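Bathroom jobs, week 4
2024-07-03

The right hand is back on after I replaced 3 of the finger cables. I got the new ones from Susero in April and they sat in a drawer until now. They cost $49 for the set.

Next job is picking up a tube of toothpaste from the counter. Flat things are hard for it, so I slowed the thumb down.

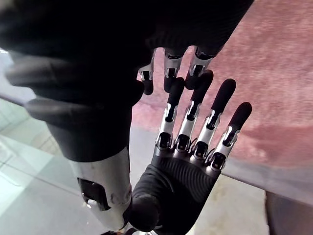
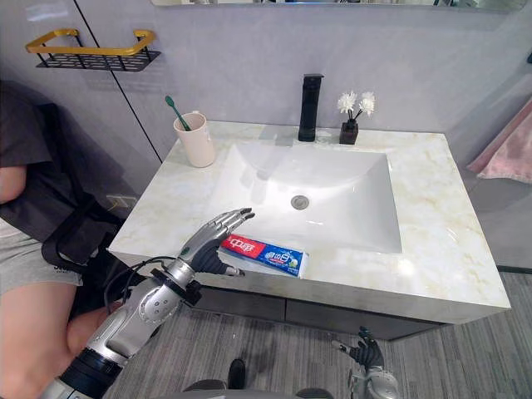
Gulent wrote in to say the thumb should close first, with the fingers following, and that slowing it down only hides a bad grip order. I'll try that next and post the settings.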